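Clineck Adds Mug Tree and Plate Rack to Its Small Kitchen Range

Last updated: September

Clineck, the housewares maker founded in 1972, is adding 2 wooden pieces to its small kitchen range this fall. The Brukoler mug tree and the Munis dish rack are both meant for people who have more cups and plates than cupboard space.

The mug tree has a square base with rounded corners and pegs set at different heights on a single post. Mugs hang by their handles. The dish rack is a low wooden stand with pegs that keep plates on edge for drying or for storage. It takes dinner plates and side plates together, so a mixed set can stay in one place - next to the sink, on a shelf or on the table.
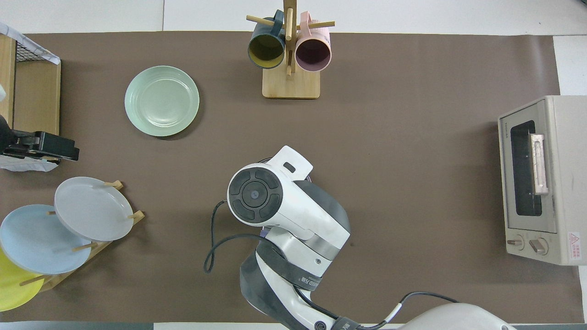
Do the mug tree and the rack have to be bought together?

They are sold separately, and there is also a boxed set with one of each. Mugs and plates are not included.

Both pieces come assembled and should be wiped clean with a damp cloth and left to air dry. They should not go in the dishwasher. Clineck suggests a little food-safe oil on the wood when it starts to look dull.

The range was first tried out last spring at the Swanepoel store, where shoppers asked most often for something to keep mugs off the counter. Clineck changed the base of the mug tree after that trial and made it wider. The rack went ahead as it was.

The first run is 1000 boxed sets, with more planned if stores reorder. Single pieces will ship in cartons of 4. Stores that already carry the Clineck bread box and cutting boards can add the new items to their regular fall order - no new account form is needed.

Replacement pegs for the dish rack can be ordered through any store that sells the range.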